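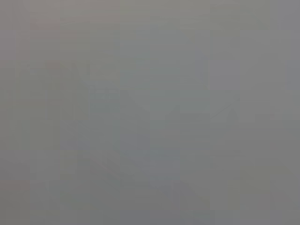
July 1, 2024

Notebook, textile repair and sorting table. Written by me, read also by Ekrem Eren and Zsolt Somogyi, so please correct if something is wrong.

Today I continued with the small denim clothes from the Barta box. The plan was to write down, for each piece, the state of the elastic, the seams, the pockets and the decoration, and to decide if it goes to repair, to washing or directly to the shelf. I finished eight pieces. The plan said nine, but the last one has a broken zipper and I put it back in the box with a paper note, for Ekrem.

White surface on the table stays. In May we worked on the brown paper and the thread color was difficult to judge, especially the orange and tan threads. On white I see it better. I would like that we keep it this way for all blue fabrics.

Piece with the rose decoration

This one took the most time. Medium blue denim, stone-washed, child size. On the sheet I wrote "jeans or joggers", as I am not sure which name Sikbridge wants in their list. It has gathered elastic like joggers, but the back pocket is the usual pointed jeans pocket. Zsolt thinks we should make one group for both. I agree, but then the old sheets must be changed too.

Elastic: the denim is bunched very tight, many small ruffles. The ridges are more faded than the flat parts. I consider this normal and did not mark it as damage. I stretched it by hand 2 times, slowly, and it came back well.

Seams: double topstitching, orange-tan. I followed it with the finger and found no open place. If we need to sew something here later, the nearest thread we have is on the Flovumow spool, the darker one. The lighter one looks too yellow next to it.

Pocket: same double stitching on the sides. The top edge does not lie flat on the pants, it lifts a little and leaves a gap. First I wanted to write "stretched", then I pressed it with the palm and it stayed down, so I wrote only "lifts when not pressed". Ekrem, if you have a better expression for this, please put it in the sheet.

Decoration: embroidered appliqué on the paler part of the denim, with a red rose-like flower, a red 10 on white, and some green. I turned the fabric to see the back side of the embroidery. Two loose thread ends, I cut them short. Please no hot iron directly on it, use a cloth between.

Decision: to the shelf, no repair.
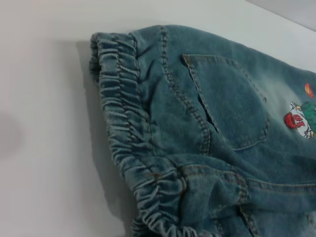
Smoothing before measuring

I must write this because I made the mistake again. The wrinkles in the pocket area change the measured width. On the first piece today I measured before smoothing and got a number that did not agree with Zsolt's sheet. After smoothing it agreed. So the order is: lay down, smooth from the middle to the outside, wait a moment, measure. Do not pull at the elastic during measuring.

Supplies

The labels are almost finished. Sendent sells them in rolls of 800, one roll will be enough until the end of the Barta box. Also chalk, white and not blue. The blue one I cannot find again on the denim.

Open points

Zipper piece, waits for Ekrem.
One group or two for jeans and joggers, ask Sikbridge.
Thread: make a small sample card with both oranges, sewn on a denim scrap.
Zsolt has the long ruler, I need it back for the adult sizes.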